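Tratis-Box README

Last touched 11 August 2024. Still a draft, numbers for the second half of the test set coming in September.

What it is

Hand-held gripper recordings of people taking things out of a full box, plus the training code for the policy we fit on them. Two grippers, one in each hand, a camera on each. No robot needed to collect. Policy runs on the Lolex two-arm bench afterward.

Short version of the result: adding a "which hand goes first" label to each clip helped more than adding more clips. We did not expect that and spent a while looking for the bug. Didn't find one. If you find one please open an issue.

What's in the download

- 372 episodes, each one box, start to finish
- wrist video from both grippers, synced
- gripper opening width, both sides
- 6-DoF pose track for each gripper, in the box coordinate system
- hand-order label per grasp (left first, right first, together)
- a text line per episode, one sentence, written by whoever recorded it

Not in the download: raw IMU logs (too big, ask), audio (stripped), anything from the Nuline kitchen sessions. Those had sync drift we couldn't fix and they are gone for good.

Install

Python 3.10 or newer. Make a clean env, install from requirements.txt, run check_data.py before anything else. It will complain about missing pose files if your unzip died halfway. That is the usual reason. Run it again after re-unzipping, don't edit the index by hand.

Training wants one GPU with 24 GB. Works on less if you drop the batch size to 4, just slower. CPU only is not supported, it will start and then you'll be sad.

Method, quick

Base model is a plain diffusion policy on both wrist views. On top of that we predict the hand-order label from the first few images of each grasp, then feed it back in as a condition. That's the whole trick. The label head is two small layers. Weight on its loss is set in config/order.yaml, we left it at the default for everything in the results.

Why order matters – in a packed box the two grippers get in each other's way. People sort this out without thinking, one hand waits or holds stuff back while the other one pulls. Without the label the policy averages over the two and both arms go in at once and stop. You'll see it in the baseline rollouts, both arms parked over the box, doing nothing, until timeout.

Results so far

40 rollouts per setting, same boxes, items reshuffled by hand between runs. A run counts as good if the named item ends up outside the box and nothing else does.

- baseline: arms block each other a lot, most fails are timeouts
- baseline plus more clips: a little better, same kind of fail
- with order label: clearly best, fails are mostly dropped items

Full table is in results/table.csv. Three seeds each. The spread between seeds is not small so don't quote a single run.

Soft stuff is easier than we figured and bagged stuff is harder.
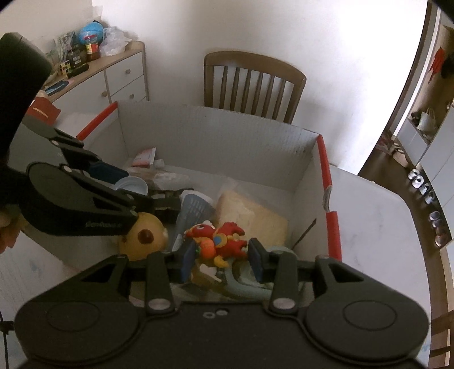
Plush gets squeezed and comes up even when the grasp is off center. Clear plastic is the opposite, pose looks fine, fingers close, bag slides. We tried softer finger pads at Cifuentes and it helped some but those episodes use a different pad geometry so they're in a seperate split (pads_b). Don't mix the two splits without setting the pad flag or the width values will be wrong.

Known problems

- Pose track jumps when a gripper goes deep and the camera loses the table. Flagged in the index as pose_gap, skip or interpolate.
- Left and right are swapped in a handful of early episodes. Fixed in the labels, NOT fixed in the video file names. Trust the labels.
- Text lines are uneven. Some say "get the toy", some are a paragraph. We left them alone.
- Order label was done by one person per clip, no second pass. "Together" is the fuzzy one.
- Rooms were just the rooms we had. Don't expect it to carry over to warehouse bins.

License and use

Data is free for research, code is MIT. Some packages in the boxes have printed labels, please don't use the clips for anything that treats those as endorsements. If you use the order labels in a paper cite the repo, bib entry is in CITATION.

To do

- finish second half of test set
- upload checkpoints for the pads_b split
- redo the sync script so it dosen't need the full video in memory
- fix file names (see above)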